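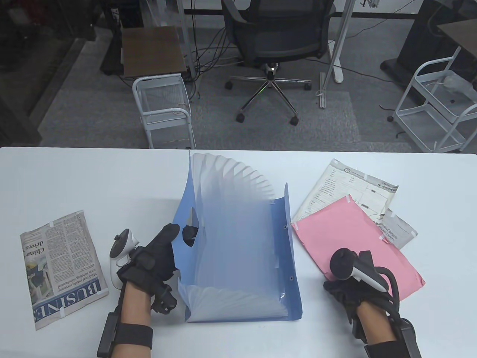
Coreo 3 by Cernari
Demonstration processing and policy tooling for two-handed work

Coreo takes raw recordings of hand work and turns them into aligned, labelled episodes that a training job can read. It is made for teams working on paper, folders, bags and other things that bend, where the hands are close together and one often hides the other.

Version 3 is available from January 26, 2025. Existing licence holders can upgrade from the account page.

What it does

Coreo reads controller poses, glove joint angles, head camera video and wrist or gripper camera video. Each stream keeps its own clock. The Align module works out the offset between them and writes a single timeline, with the original timestamps kept in a side file.

The Segment module proposes cuts where a grasp starts or ends. You accept, move or delete each cut in the review window. Labels are free text or picked from a task list, and the same list can be shared between projects.
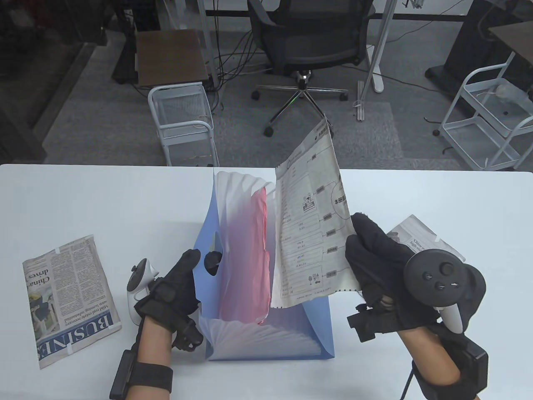 Filing tasks get their own template in this version. It has separate labels for opening a pocket, holding it open, moving a sheet and letting go, and either hand can carry its own label at the same time. In earlier versions both hands had to share one track, so holding a pocket with the left while the right moved the page was recorded as a single action.

Close-range views

When a camera is very near a flat surface there is little for visual tracking to hold on to. Coreo scores every frame for usable texture and glare. Below the threshold you set, the pose is taken from the controller or inertial data, and the frame is flagged in the episode. Flagged frames can be kept, masked or dropped at export.
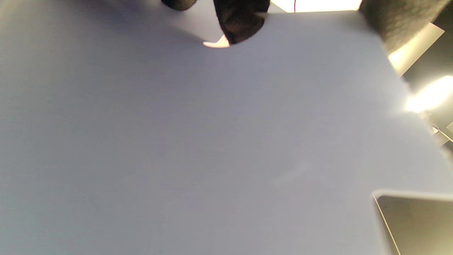
Close-range view with a pale, even surface across most of the image.

Specification

Episodes per project: up to 3,000
Camera streams per episode: up to 22
Pose input rate: 100 Hz
Export: HDF5, Parquet, MP4 with JSON labels
Operating system: Ubuntu 22.04
Interface: desktop application and Python library

Included

One workstation licence
Swai planner plug-in, for replaying an episode on a simulated arm
Template set for filing, folding and bagging
Twelve months of updates

Not included: cameras, gloves, controllers, GPU workstation.

Price

£1,222 per workstation, excluding VAT. Floating licences are quoted separately. Universities can order through Woko, our education reseller.

Projects saved in version 2 open without conversion. Version 1 projects need the import tool from the downloads page.

Technical contact: Nyokabi Muli, Coreo product support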